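The Patience of Holes

Genalyn Mercado owns 12 colanders, and she would like it known that seven of them were gifts. Once people hear you care about drainage, birthdays take care of themselves.

Her kitchen in Calimlim is small, and most of it is perforated. There are baskets for greens, baskets for noodles, and one $495 Ikusano strainer she uses for company and worries about the rest of the time. The everyday favorites hang by the sink, where they snag sleeves.

Rogelio Manalastas, her neighbor, drains his pasta with a pot lid and nerve. He has lost a good deal of spaghetti this way and regrets none of it.

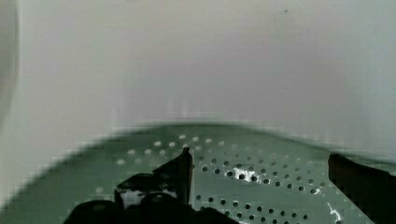

Staggered rows of round holes in muted sage green.

Mercado is strict about pattern. Straight rows look like office ceilings, she says, and staggered rows look like somebody cared. She has opinions on color too - green is restful, red makes her hurry the rice.

In July she plans to give a few away. Manalastas has been offered first pick and is still thinking it over.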